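Quiénes somos

Jorano nació en una cocina, con una cafetera al fuego y una lista de vecinos escrita a mano por detrás de un recibo. Janelle Salazar acababa de mudarse al barrio de Zavala y se había ofrecido a acompañar al médico a una señora de su escalera. A la semana siguiente la llamaron de otro piso, y luego de otro (así son las escaleras de Zavala, todo se sabe), y al poco tiempo ya no le alcanzaban las tardes. Apolinar Ochoa, que vivía dos portales más allá y tenía coche, se apuntó a los viajes largos. De aquellas tardes salió la asociación que hoy conoces, inscrita oficialmente el 18 de febrero de 2020, con más ganas que muebles.

Desde entonces hemos crecido bastante, aunque nos gusta pensar que seguimos funcionando como al principio: alguien llama, alguien contesta y entre los dos se busca la manera. Somos una asociación sin ánimo de lucro que pone en contacto a personas que necesitan una mano con personas que tienen un rato libre. A veces la mano es para rellenar un formulario, otras para subir la compra a un tercero sin ascensor, y muchas veces es simplemente para charlar, que también hace falta y que a nosotros nos encanta.

Lo que hacemos

Nuestro programa más antiguo es el de acompañamiento. Cada persona voluntaria visita siempre a la misma persona, a ser posible el mismo día y a la misma hora, y las dos se van conociendo sin prisa. Tenemos parejas que juegan al dominó, otras que salen a andar hasta el río y una que lleva meses discutiendo sobre la receta de las croquetas (sin acuerdo a la vista).

Luego está Jellura, que es como llamamos a nuestro taller de lectura y escritura para adultos. Lo puso en marcha Natalia Esquivel, maestra jubilada, y empezó con seis alumnos y una pizarra prestada por la parroquia. Ahora hay un grupo de mañana y otro de tarde, y en agosto, cuando casi todo cierra, nosotros seguimos abiertos, porque hay quien nos ha dicho que es justo el mes en que más se echa de menos la compañía.

El tercer programa es Guris, las tardes de deberes y merienda para chicos y chicas de primaria. Ryszard Wróbel se ocupa de las matemáticas con una paciencia infinita, y de la merienda nos ocupamos todos por turnos. ¡Se aceptan bizcochos!

El año pasado, entre los tres programas, sumamos casi 1000 horas de voluntariado. Lo decimos con orgullo y también con agradecimiento, porque detrás hay gente que trabaja, que cuida de los suyos y que aun así encuentra un hueco.

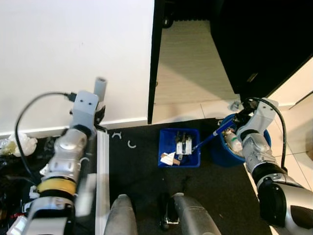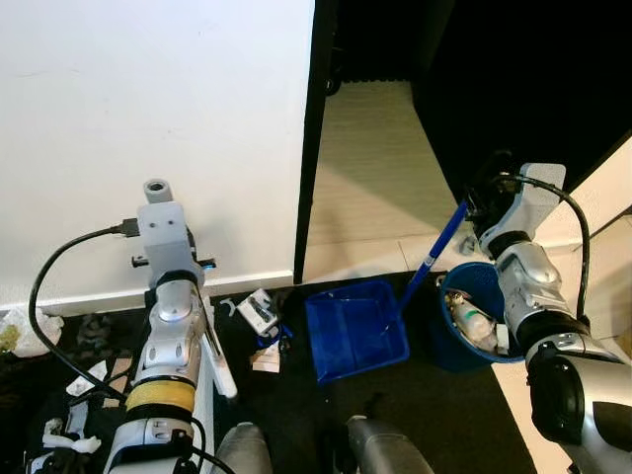

Quién está detrás

Janelle sigue coordinando la asociación y es casi seguro que será su voz la que oigas si llamas por teléfono. Apolinar lleva los desplazamientos y conoce todos los aparcamientos de los dos hospitales. Natalia dirige Jellura y corrige con lápiz verde, que dice que asusta menos que el rojo. Bernd Reinholz se incorporó algo después para ayudarnos con las cuentas y las subvenciones, y gracias a él presentamos las memorias a tiempo y con todos los papeles en orden.

La junta directiva se renueva cada tres años por votación de los socios. Las reuniones son abiertas y puedes venir a escuchar aunque todavía no te hayas decidido a participar.

Nuestra casa

Tenemos la sede en un edificio con mucha historia: en el dintel de la entrada todavía se lee la fecha de 1764. Fue almacén de grano, después escuela y después nada durante una temporada larga, hasta que el ayuntamiento nos cedió la planta baja. Los muros son gruesos y en invierno hay que venir con jersey, pero la sala grande tiene una luz preciosa por la mañana y le hemos tomado mucho cariño.

Cómo puedes participar

No pedimos experiencia ni títulos. Pedimos constancia, aunque sea poca: preferimos una hora a la semana que se mantenga a una tarde entera que luego no se repita. Antes de empezar tendrás una conversación tranquila con Janelle, para ver qué te apetece y qué horario te viene bien, y una pequeña formación en grupo. Durante las primeras visitas irás con alguien que ya conoce el camino.

Si lo tuyo no es el trato directo, también necesitamos ayuda con el boletín, con la biblioteca del taller y con el reparto de carteles por los comercios de la zona. Y si lo que quieres es pedir compañía para ti o para un familiar, el procedimiento es igual de sencillo y no cuesta nada.

Escríbenos desde la página de contacto o pásate por la sede cualquier mañana, de diez a una. Si encuentras la puerta cerrada, toca el timbre de la izquierda, que el de la derecha es el de la vecina.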